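Thread on the Yorath van theft and the money raised after it, seeing as my last post got me called heartless by people I went to school with.

May 8, 2022 and we still have no list of what came in and what went out. The van was stolen in December. I covered the first week for the newsletter and I've kept my notes.

What the police report says: a delivery van parked overnight behind a church hall, gone by morning, found two days later in a ditch off the county road with the front end crushed. It belonged to a man who'd buried his brother the same week. Nobody disputes that part and I'm not disputing it either.

What happened next is what always happens. A page went up on Trirnel before lunch. The local station read the link out on air. Clurner, the dealership out by the highway, said it would "make sure he's back on the road" and got its sign in every shot.

I gave to the page. Three people have told me I only complain because I didn't, so there you go.

My first question was who set it up. The name on the page was a first name and an initial. I messaged twice and got a heart emoji. The family's cousin told me they heard about the page from a neighbor, which should have made somebody slow down.

The second was the towing bill. Geltisier pulled the van out and stored it, and the story went around that they'd waived everything. I called. The person on the phone said they had "worked something out," and when I asked whether that meant zero she said she'd have to call me back. Still waiting.
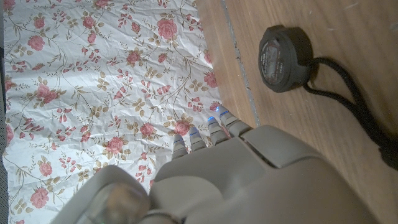

Negin Ghorbani replied that I'm looking for a villain where there's only a mess, that the cousin got cash in hand by New Year's, and that asking a grieving family for receipts is ugly no matter how politely it's done.

Fair on the last bit. I haven't asked the family for a thing and I won't. They didn't start the page and they didn't go on TV. I'm asking the people who did.

On the cash: good, I'm glad. How much? The page said 100 percent would go to the family. Trirnel's own terms take a cut before anybody sees a cent, so that line was wrong the minute it was typed, even if whoever typed it meant well.

Also the page changed. When I gave, it said the money was for a replacement van. By the second week it said "van and related costs." By the time it closed it said "to support the family and others affected." Which others? One van was stolen.

As for Clurner – the replacement is a loaner. It says so on the paperwork taped inside the windshield, which anyone walking past can read. Maybe it becomes a gift later. The station called it a gift and hasn't run a word since.

Several people have asked why I don't report the page. I did. I got a form reply with a case number and then a survey asking how satisfied I was with the reply.

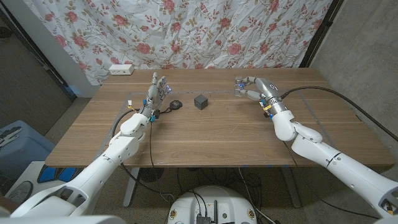 The fix would take an afternoon. Whoever ran the page writes down the total, the fee, the date each payment went out, and posts it where the link was posted. I don't need a glossy report. Put it on one sheet of paper on a plain wood table like that one, hang up the rose curtain if you want it to look nice on the news, and let people read it.

Someone will say this puts people off giving. I think the opposite, though I can't prove it. The mailman told me he gave up to $115 a year to pages like this and has quit, because he never once heard how any of them came out.

And yes, the man who took the van did the real harm here. He's been charged and that's for a court. I can be angry at him and still want to know where my twenty bucks went.

If you gave and you saved the confirmation email, please check what the page said the money was for on the day you paid. Send me a screenshot with your name blacked out. I want the wording and the date, that's all.

Replies stay open, but I'm muting anyone who posts the family's address. Two people already have and I've reported both.

Will add to this if Geltisier calls.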